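Kitchen & Table > Cutting Boards

Verville End-Grain Board, Large

We have carried a lot of cutting boards over the years, and this is the one we keep taking home ourselves. The Verville is made from hard maple blocks stood on end and glued up into one thick slab, so your knife slips in between the wood fibers instead of slicing across them. Edges stay sharp longer, and the small cuts tend to close up again after the board has been oiled. And it's so quiet! If you are used to chopping on plastic, the first onion is a real surprise.

Gunther Petersen builds every one in his shop in Rosser, in small runs, and he picks the blocks by hand so that the light and dark ones end up scattered nicely (he'd never call it a pattern). No two look alike. If you have your heart set on a paler or a darker board, put a note in with your order and we'll go through what's on the shelf.

Size and weight
19 inches long, a good depth for a standard counter, and heavy enough that it stays put while you work. Finger grooves are cut into both short ends, so you can get it up off the counter without chasing it around. There is no juice groove. Gunther makes a version with one, the Arkura, and it's a lovely board for roasts, but for daily vegetables we like the full flat surface.

Finish
Each board gets soaked in food-grade mineral oil and then rubbed with beeswax. It arrives ready to use. Item number 3339.

What it's good for
Pretty much everything you do with a chef's knife or a cleaver: squash, cabbage, big piles of herbs, bread if you don't mind sweeping up crumbs. Long vegetables are where the extra room pays off, and you can slice a whole eggplant into rounds and leave them all lying there in a row with salt on. Please don't use it for splitting bones, and keep serrated knives light on the surface.

Care
Wash with warm water and a little dish soap, wipe it down, and stand it on its edge to dry. Never the dishwasher, never a sink full of water. Oil it once a week for the first month and then whenever the wood starts to look thirsty. The Riltura board cream works beautifully and smells faintly of orange. A tin lasts me most of a year, and I'm generous with it.

If the top gets rough, a light pass with fine sandpaper and a fresh coat of oil will bring it right back. Nkechi Ojo at our front counter has had hers for 8 years and has sanded it twice.

Eggplant, whole

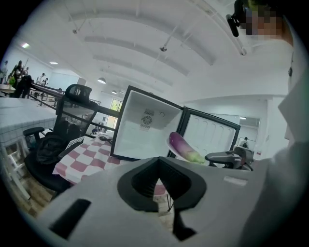
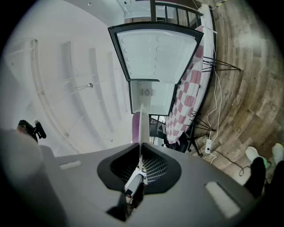

Shipping and returns
Boards ship in a double box within the US. You have 39 days to send one back if it isn't right for your kitchen, as long as it hasn't been cut on. The June batch is all gone, and the next one is on the shelf now. For engraving, ask for Melahat Işık when you call, and allow an extra week.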